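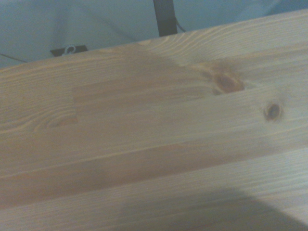 The big table in the front room. Pine strips glued side by side, with the larger knot near the far edge.

The Pine Table and Other Things We Sit Around

Welcome to the gallery of our workroom. My name is Waraporn Khamphan, and together with Charoen Paisan I keep the two rooms we call Davudar. We repair small furniture there, we drink a lot of tea, and in January we finally finished the new tables. Many friends asked to see how they look, so I put this page together. I apologize for my slow writing, English is my third language and I check every word.

I begin with the table because everybody begins with it. People come in, they put down their bag, and then their finger goes to the knot. It is oval and reddish brown, more orange in the center, and it seems a seam between two strips goes through it. The upper half and the lower half do not quite meet. Charoen wanted to turn this panel over and use the other face. I said no, and I am still glad that I said no.

About the wood

The panel is pine, made from long narrow strips glued edge to edge. We bought it from Prisutham, where they sell such panels for shelves and simple desks. It cost 228 with delivery, and the delivery man helped us to carry it up the stairs, for which we thank him again. It is not expensive wood and we do not pretend it is. Siriporn Thongsuk, who taught both of us to sand, says that cheap pine is a good teacher because it shows every mistake you make.

I like how the strips do not agree with each other. One is full of grain lines, and the next is smooth and a little pink. On the left side there is a swirl of curved lines, one inside the other, closing to a small dark point. I think a branch grew there once. Just after the swirl comes a short joint, and then a different piece of wood begins as if nothing happened.

There is also a second knot, smaller and rounder, very dark in the middle. Tassanee Phetsri calls it the button. Her son tried to press it on his first visit, and then he tried again to be sure.

How we treated it

Several visitors asked me about this, so I write it down in one place.

We sanded along the grain only, first with a medium paper and then with a fine one. Around the knots we went slowly by hand. The grain bends there and the machine likes to dig in. After this we wiped off the dust with a cloth that was a little damp and we left the panel overnight.

For the finish we used the clear matte oil from Vedus, two thin coats. I wanted a third one. Charoen thought the color would become too yellow, and we decided to wait for one year and then look again. The pale honey color is what we both hoped for. When light falls on it there is a faint shine in some places, but in general it stays matte.

The oil needs some 49 hours between coats if the room is cold, according to my notes. I know this is a strange number. I wrote down the times when I began and when I touched the surface and it did not stick anymore, and this was the result.

Daily use

We have only a few rules. Hot cups go on a cork mat. Wet brushes stay at the sink. If somebody makes a scratch, please tell us the same day - a fresh scratch in pine is easy to sand out, and we are never angry about it. Thulani Jacobs made the first one with a chisel and he was more unhappy than we were.

Pine becomes darker with time, and more so near a window. We turn the table every few months so that one end does not go orange before the other. The knots will change too, I suppose, but more slowly.

Visiting

The front room is open from ten in the morning until four. The entrance is on the side of the Fitzsimmons building, up the stairs, second door. Please ring twice, the bell is weak. If you bring a chair or a stool for repair, you can put it just inside the door and we will look at it together over tea.

Text by Waraporn. Charoen corrected the part about sanding.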